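Trinard Leaders' Speech Corpus, release 3

Transcripts of public speeches and press conferences by heads of government, with speaker and topic labels.
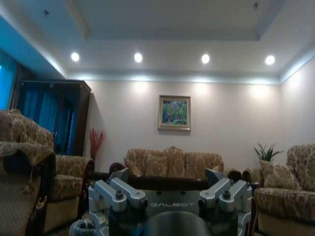 The corpus was put together to study how national leaders talk about foreign affairs to audiences at home and abroad. It covers 32 countries and 59 office holders. A leader is included from the first full month in office until the day a successor is sworn in. Caretaker heads of government are left out, as are monarchs and ceremonial presidents.

Maintainer: Smaranda Sima
Last updated: May 5, 2023

Contents

speeches/ — one plain text file per speech, UTF-8, one paragraph per line
press/ — press conferences, with questions and replies on separate lines
leaders.csv — name, country, party, start and end of term
topics.csv — file name, paragraph number, topic code
CHANGES — differences from earlier releases

File names take the form country code, year, running number. The running number shows the order in which files were added and has no bearing on the date of the speech.

Sources

Texts were taken from official government websites and, where those had been removed after a change of government, from the Stelton archive. Where an official English version exists it is used as published. All other texts were translated by Kapoor and checked against the original by a second reader. The column "trans" in leaders.csv gives O for official and K for Kapoor.

Speeches given in more than one language are kept as a single file. Switches between languages are not marked.

Topic labels

Each paragraph has one label from a list of 12 topics. Labelling was done by hand using the Broroline scheme, with two changes: trade and aid are separate codes, and climate is no longer part of energy. Paragraphs that fit no topic are coded 99. Greetings and thanks are also coded 99, even when they name a visiting leader.

Two people labelled every file. Disagreements were settled by a third, whose choice is the one stored. The first two sets of labels are not part of this release.

Known problems

Press conferences are missing for 10 countries. In most of these no transcript was ever published.

Coalition governments have one party listed in leaders.csv — the party of the head of government. Do not use this column to work out who was in office.

Applause and laughter are marked in some files and not in others, depending on the source. Remove anything in square brackets before counting words.

Speeches to parliament are under-represented. They were collected only when posted separately from the official record of the sitting.

Use

Free for research and teaching. Translations may be quoted with the file name. Please do not repost whole files; link to the release instead.

Corrections should give the file name, the paragraph number and a link to the source. The next release is planned for January and will add the missing end dates in leaders.csv.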